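In Praise of the Big Table

By Gladys Rengifo

Every home deserves one table that is too large for it. I have believed this since I was a kid, and I believe it more each year!

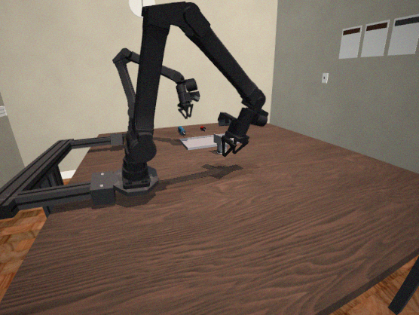 The table I grew up with

Ours came from a restaurant called Serrano that was closing down the street from us. My father paid 70 dollars for it and then had to take the kitchen door off to get it inside (the door never went back on, and we stopped missing it by Christmas). You couldn't open the oven all the way unless somebody on the far side pulled in their chair. My mother complained for a week. Then she started rolling out dough on one end while my brother did his math on the other, and I don't remember hearing another word against it.

What I loved was that you never had to clear it. A jigsaw puzzle could sit there for 12 days with dinner going on beside it. Visitors looked at the puzzle, picked up a piece, put it down, picked up another, and suddenly it was ten at night and they were still in their coats.

Small tables make us polite

I have nothing against the little round table for two. I owned one for years, a folding thing, the Pluvholm, and it did its job in an apartment where I could touch both walls of the kitchen. But look at what happens at a table like that. You eat, the plates fill it, and as soon as you're done you have to get up and wash them, because there is no room for a book or an elbow. The meal is over when the food is over.

At a big table the meal just drifts into something else. Somebody pushes the plates down to the far end and gets out the cards. Somebody else is writing a letter, or pretending to. My friend Houda Nasr runs a sewing circle at hers on Sunday afternoons, and she swears that half the people who come don't sew. They shell beans, they fill in tax forms, one of them brings a radio he has been fixing since July. I went once and ended up peeling apples for a pie I didn't get to taste, and I had a wonderful time.

But who has the space?

Fair question, and Anas Erraji asked it of me pretty loudly when I said all this at his birthday. He lives in two rooms. My answer is that I would give up the couch first. I mean it! A couch points everybody at the same wall. You can't eat soup on it, you can't cut fabric on it, and most of us only ever lie down on it alone. Put good chairs around a good table, add a cushion or two, and you have a living room, an office and a workshop in the space of one piece of furniture.

Anas still has his couch. He did measure, though, and he called me afterward to say that a table would fit under the window if he moved the bookcase, so I have hopes.

Buy it used, buy it scratched

Please don't wait for the perfect one. A table that scares you is no use to anybody. Get one with rings and dents already in it, so the first spilled glass doesn't spoil your evening. Schools sell them, and so do offices and churches. Mine now came out of a print shop, it has ink in one corner that will never come out, and my nephew thinks the stain is a map of an island. He has named the bays. Last week he started on the mountains, in pencil, and I let him.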